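Caixa organizadora de bancada Tarkano – frente rebaixada, branca

Ref. 307 | Categoria: Laboratório e ensino > Arrumação de bancada
Vendida à unidade ou em conjunto de 4
Disponível em armazém

Descrição

A caixa Tarkano é uma caixa aberta em plástico branco, pensada para as bancadas onde se trabalha com vidro pequeno: varetas de agitação, tubos de ensaio, balões, suportes. A parte de cima é totalmente aberta e a frente tem um recorte inclinado, mais baixo que os lados, de modo que a mão entra sem tocar nas paredes e a pessoa vê o que está guardado sem levantar a caixa.

Nós começámos a vender este modelo para oficinas, para parafusos e peças pequenas. Foi a professora Carolina Pinheiro, que prepara as aulas práticas de química numa escola nossa cliente, quem nos pediu as primeiras para o laboratório. Ela queria separar o material por tipo e ter tudo encostado à parede, com a bancada livre à frente. Desde então uma boa parte das encomendas vem de escolas e de pequenos laboratórios de controlo.

Características

Material: plástico branco, superfície lisa
Abertura: superior, com frente recortada em ângulo
Colocação: sobre bancada ou prateleira, lado a lado
Identificação: etiqueta adesiva na frente (não incluída)
Limpeza: água morna e detergente neutro, pano macio
Garantia: 2 anos contra defeito de fabrico

Como arrumar

Recomendamos uma caixa para cada tipo de peça. As varetas ficam bem apoiadas em diagonal, com a ponta para cima, e assim tiram-se com dois dedos. Um tubo de ensaio pode ficar em pé contra a parede interior. Para um balão de fundo redondo é preferível usar também um suporte com anel, porque o vidro redondo não pára quieto sobre uma superfície plana – o suporte entra na caixa juntamente com o balão.

Os gobelés e copos maiores não precisam de caixa. Deixe-os na bancada, ao alcance, e guarde as caixas para o que rola ou para o que se perde.

Não coloque dentro material ainda quente. O plástico aguenta bem o uso de todos os dias, mas não foi feito para receber vidro que acabou de sair da placa de aquecimento. Também não aconselhamos guardar frascos de solventes abertos.
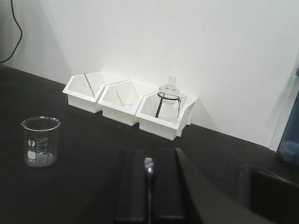 Três caixas brancas junto à parede, com varetas, balão em suporte e tubo de ensaio. À esquerda, na bancada, um gobelé graduado. O material de vidro não está incluído.

Perguntas frequentes sobre a encomenda

As caixas encaixam umas nas outras? Não têm sistema de fecho entre elas. Colocam-se encostadas e podem ser retiradas uma a uma.

Existe noutras cores? De momento só em branco. Em novembro esperamos receber uma pequena quantidade em cinzento, e quem quiser pode deixar o contacto para ser avisado.

Posso pedir uma só para experimentar? Sim. A caixa individual segue com os mesmos portes das encomendas pequenas.

Entrega e devolução

As encomendas confirmadas antes das 15h00 saem no mesmo dia útil. Se alguma caixa chegar rachada, envie por favor uma fotografia da embalagem e da peça no prazo de 9 dias, e nós mandamos outra sem custo.

Para quantidades maiores ou para orçamento a escolas, fale com Soledad Sepúlveda, no atendimento a clientes. Ela responde em português e espanhol.

Ver também: suporte de anel para balões Hoson – escorredor de parede Martinelli – etiquetas resistentes à água Mokham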